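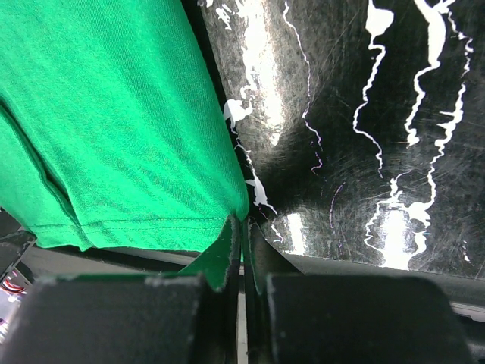
Give it another year and it'll be doing the whole family's washing, according to one reader who wrote in after my last piece on the Clerkero arm. Another wanted to know when I'd stop moaning and admit that home-built robots have arrived.

I'll admit to some of it. The arm at the Prurbridge workshop exists, it moves, and it can close two fingers on the hem of a green T-shirt. I've spent a good many evenings in January in the same room as it, and I have soldered a few of its connectors myself, so I am hardly an outsider throwing stones. But I've now read 821 comments on the project page (I had a cold) and most of them talk about the thing as though laundry were a matter of getting hold of a shirt.

Getting hold of the shirt is the bit we can do, some of the time. Cloth doesn't keep its shape. A bracket sits on the bench the same way every time you put it down, and a cotton T-shirt never does. It folds under itself, it bunches, the hem you want is beneath a hem you don't. Then there's whatever it happens to be lying against. Fingers like ours will close on green cotton and a bit of glossy black stuff in the same pinch and be perfectly content, because as far as the motor is concerned it has met resistance and the job is done. A child of four would feel the difference straight away.

The answer I get at the workshop is more cameras and more practice. We already have a small camera at the wrist, which is a sensible place for one until the fingers close, at which point a good part of what it sees is fingers. Shiny surfaces throw glare back at it. People say the software will sort that out. Perhaps it will. The Nartey code we started from was going to sort it out as well, and we dropped it before Christmas for Wumia, which has better documentation and much the same trouble with sleeves.

What bothers me more is how we talk about progress. The Clerkero build log says the arm has made 3000 grasps. It doesn't say how many of those ended with one garment, held where it was meant to be held, and put down somewhere useful. I asked for that number and was told it was hard to define. It isn't very hard to define. I define it every time I empty the machine at home.

Nor do I buy the argument that all this is bringing robotics to ordinary people. The workshop has 12 members with a key. Most of them can read a circuit diagram and own a better soldering iron than mine. If your arm needs one of them standing next to it with a hand on the stop button, you have built an interesting hobby, and I'd defend anyone's right to a hobby, mine included. I wouldn't call it a household appliance.

I would like to see the log list failures alongside grasps, with the sort of cloth and what it was lying on. I'd like a month of nothing but T-shirts before anybody mentions duvet covers again. And I'd like whoever keeps promising a folding demo for the open evening to say which year.

I'll be there at seven as usual, for what it's worth. The left finger wants its pad changed and I said I'd do it.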